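Troltano (robot learning method)

Troltano is a method for teaching two-armed robots to handle everyday objects, in which most of the practice material is made in computer simulation and only a small share comes from real machines. It was put forward by Tsehay Mersha and Wondimu Hadgu, who had grown tired, as they wrote in the introduction to their report, of seeing robots that could pick up an orange beautifully in one kitchen and then go quite to pieces in the next. The name covers both the training recipe and the set of simulated tabletop tasks that goes with it.

Background

A robot arm that learns by copying needs a great many examples to copy from. Gathering them by hand is slow work, as a person has to guide the arms through each task again and again, and the objects have to be put back in their places every time. Simulation offers a way round this, but it brings a well-known trouble of its own: a policy (the learned rule that turns camera views into movements) may come to lean on the particular look of the simulated room, and so fail when the lighting, the table or the crockery is different. Mersha and Hadgu were by no means the first to tackle this, and their report is generous in saying how much it owes to earlier work on varying the look of simulated rooms.

Method

Training begins with a small number of demonstrations, each recorded once in the simulator by a person steering both arms. Every demonstration is then cut into short stretches, according to which hand is moving and which object it is moving towards. These stretches are fitted to new layouts by a planning program called Plaltum, which shifts and turns the paths of the grippers so that they still arrive at the right spot when, say, a plate has been moved. Runs in which the task fails are thrown away, and the rest are kept. In the published version, 2,000 layouts were tried in this way and 1,344 of them gave a usable run.

The looks of things are changed separately. The same movement may be drawn again over stone or over wood, with different dishes and different odds and ends lying about, while the paths of the arms stay exactly as they were. The authors call this step redressing the table, and it is probably the part of the method that other groups have taken up most gladly.

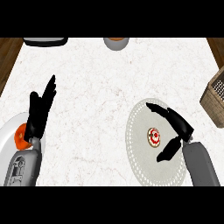
A simulated tabletop with both grippers open, the left at an orange on a white plate and the right around a small round dessert on a lace placemat.

Objects that play no part in a task are known as bystanders. They are put in on purpose, and mostly near the borders of the table, so that the policy learns to leave them be. Early versions had no bystanders at all, and Hadgu later described the result, with some good humour, as a robot that took a polite interest in everything it was shown.

Two-handed timing

The second idea in Troltano concerns when each arm should move. Many earlier systems treated the two arms as one large machine with a single plan, so that a delay on one side held up the other as well. Troltano gives each arm its own plan and lets the two run freely, except at chosen meeting points where one must wait for its partner – for instance, when something is passed from hand to hand. The meeting points are marked by the person who records the demonstration, and this has sometimes been criticised as a rather fussy chore.

Results and reception

The authors compared policies trained with and without redressing, and found that those trained with it coped better with tables they had never met before. The gain was clearest for picking up and setting down, and a good deal smaller for tasks where the arms had to work on one object together. Soft foods remained difficult throughout, as the simulator treats most of them as firm, and the report is frank about this.

A later variant, Virkero, tries to find the meeting points without human help by looking for moments when both grippers slow down together. It saves labour, though it can miss very brief handovers. The revised task set, released on March 11, 2026, includes both variants, along with the original demonstrations and notes on how the layouts were drawn up.

See also
Hailu (simulation toolkit)
Learning from demonstration
Domain randomisation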